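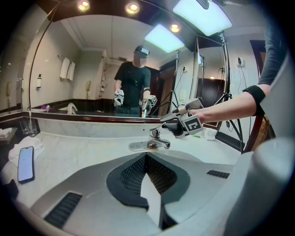

Chrome single-lever faucet on a marble countertop.

02/09/2018
By Odette Poulain

How to clean a lever faucet on a marble counter

Marble does not like acid, so please leave the vinegar and the lemon in the kitchen. I use only warm water, a drop of mild dish soap and 2 soft cloths.

First, move the phone, the glasses and the towels away from the sink. Wet the first cloth, put the soap on it and press it well. Wipe the lever from the top, then under it, where the fingers leave grease. Continue with the spout and the base.

For the white ring at the base, lay the warm cloth around it for 5 minutes — not longer, the stone drinks water. Rub softly with an old toothbrush.

Rinse the cloth, wipe again, and dry everything with the second one, also the low backsplash. The mirror I do last, with a dry cloth.

Comments

Marta: Can I use baking soda on the ring?
Odette: On the chrome a little, yes. On polished marble I would not, it can scratch.

Jon P.: The toothbrush worked for me, but I needed to do it 4 times.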